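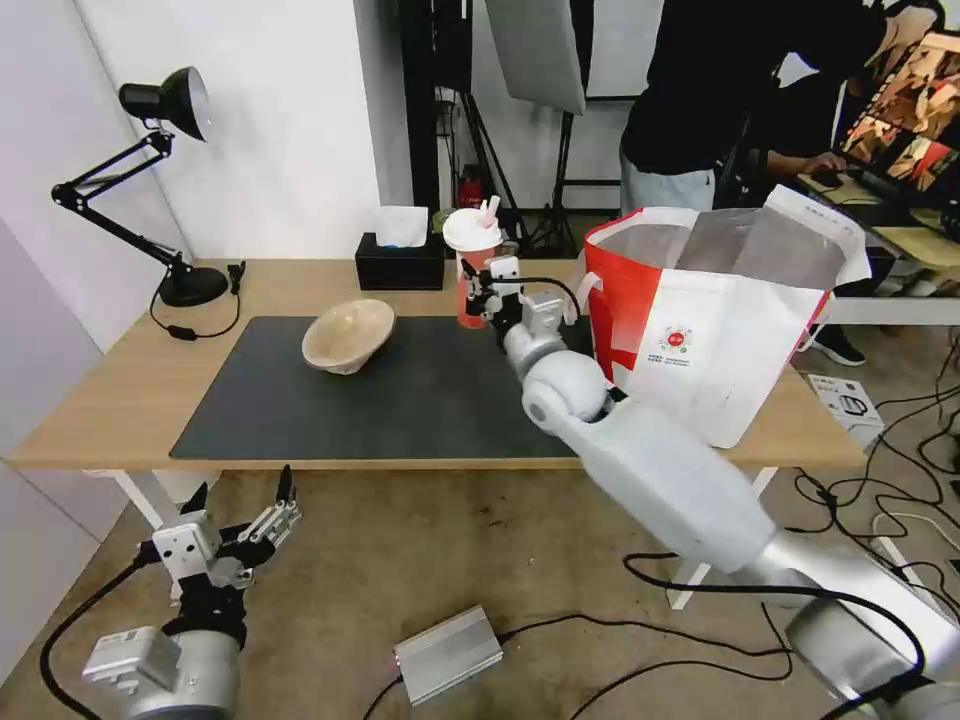
Desk lamp, tissues and a pink drink on the wooden-topped table.

Minutes, band meeting, Sunday, 4 p.m.

Present: Valdir (guitar, most of the opinions), Oda (vocals, keys), our drummer, our bass player, and me on second guitar and pen duty. I'm writing these the way I talk because the last set read like a lease and not one of you opened it.

1. Last time's minutes

Approved, on the grounds that we all trust each other. Oda asked me to correct one thing: she did not "refuse" to sing the bridge of Winora, she asked for it to be moved down a step. Corrected! Sorry, Oda.

2. The EP

We have five songs tracked and four we like. The fifth is Gostia, and we spent most of an hour on it (I looked at the clock twice). Valdir Conceição wants the long intro kept whole, with the volume swells and the part where the bass comes in backwards. Oda Solheim thinks the song starts when the drums start and that everything before it is us clearing our throats. I was with Oda at first, then we played the rough mix again pretty loud and I went over to Valdir's side, and then our drummer said he could live with either as long as the snare comes up, so that was no help at all.

Agreed: Valdir makes a shorter edit with half the swells gone. We listen to both versions on whatever we each normally use (car, kitchen, cheap earbuds) and vote by message before the next practice. No lobbying in the group chat. Valdir, that's you.

Winora is done apart from the backing vocals. Oda sang the new line for us with just the guitar under it and it's so much better down a step that I felt a little silly for arguing. She'll record three passes at home and send the dry files - please, no reverb on them this time.

The tempo on the second song is now settled at 146. We tried it slower and it turned into a completely different tune, kind of a nice one, but it isn't the one we wrote.

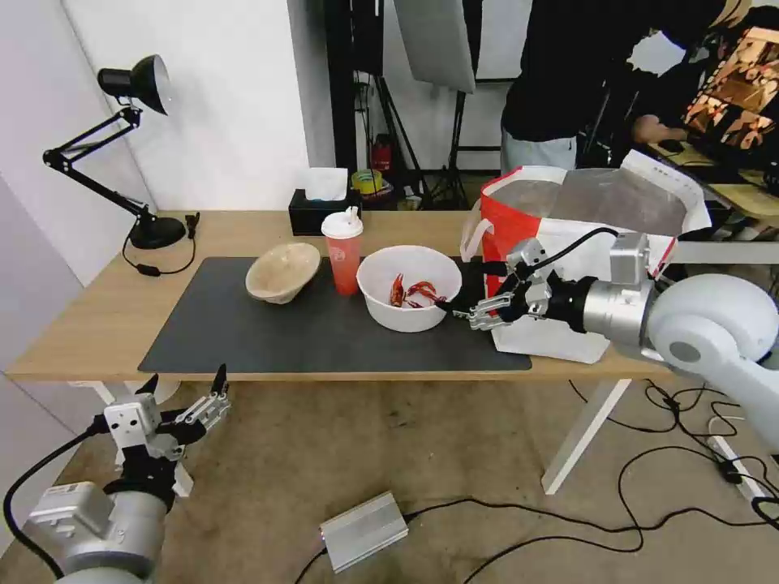

3. Running order

Long talk, short result. The title track, Boderia, goes first. Everybody wanted that, so I don't know why it took as long as it did. Winora closes. Gostia sits in the middle if it makes the cut, and if it doesn't, we go to four songs and call it a day. Our bass player said four strong ones beat five with a question mark in there, and there was a fair bit of nodding.

4. Pressing and money

We're doing 200 on vinyl and no CDs. I know, I know, I was the CD person. I lost, and I'd like it noted that I lost gracefully.

The band account has 2,000 dollars in it after the summer shows. That covers mastering and the deposit on the records, and then we're living on merch sales until the rest is due. Valdir offered to put in the difference as a loan. We said thanks and that we'd rather try preorders first. If preorders are slow by the end of the month we talk about the loan again, with something in writing so it doesn't get weird.

Records will be 10 inch. Oda pointed out that sleeves in that size are harder to find, so she's getting quotes before we pay anyone anything.

5. Cover art

Two options from Oda's cousin, both good. The blue one with the staircase got three votes and the hand-lettered one got two. Going with blue, but we're asking if the lettering can move over to the back. I'll write to her. Spelling of the title to be checked by someone who isn't me, given what happened with the posters.

6. Release show

Cavalcanti has offered us a night in December. We love that room, the stage is small but you can hear yourself on it, and they've always paid us on the night. The catch is load-in, which would be early, and our drummer works until five. He's going to ask about swapping a shift. If he can't, his kit comes over in Valdir's van and the rest of us set it up badly and he fixes it.

Supports: we'd like one local act and one that none of our friends are in. Names to me, please. Two names each at most, or we'll be here till spring.

We also talked about playing the EP straight through in order. Oda likes the idea. I'm nervous about opening with Boderia cold, with that high part right at the start, but she says that's her problem and she'll warm up in the van.

7. Anything else

The practice room key is still missing its spare. If it's in your guitar case, just put it back on the hook and we'll say no more.

The bass amp is buzzing again, but only on the left-hand outlet. Use the other one until I've had a look.

Valdir has a new riff. He played it. We're not allowed to start a new song until this record is out, we all agreed on that - and then we jammed on it for twenty minutes.

Next meeting: same time, after practice. Oda's writing the minutes.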